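Courses > Game Production > Unit 5 > Licensed Content

5 min read

Unit 5: Licensed Add-Ons for Board and Console Games
Instructor: Solange Beaudoin

A licensed add-on places one company's characters inside another company's game. The licensor keeps ownership of the characters; the publisher keeps the rules and the code. Students should be able to state which party approves each item.

Case for discussion: Navolis publishes Gralton, a trading game for two to five players. Isuva licenses its cartoon cast for a new board with 16 spaces and 18 cards. The rules do not change – only names, artwork and sound are replaced. Isuva reviews all art before release.

Terms to know: minimum guarantee, approval window, territory, sell-off period.
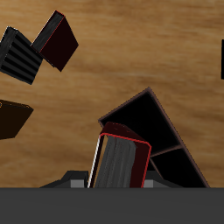 Fig. 1. Dark blocks on a wooden tabletop, computer rendering.

Written work: in 900 words, draft an approval schedule for the Gralton board. Submit by 10/07/2026.

3 comments | 12 shares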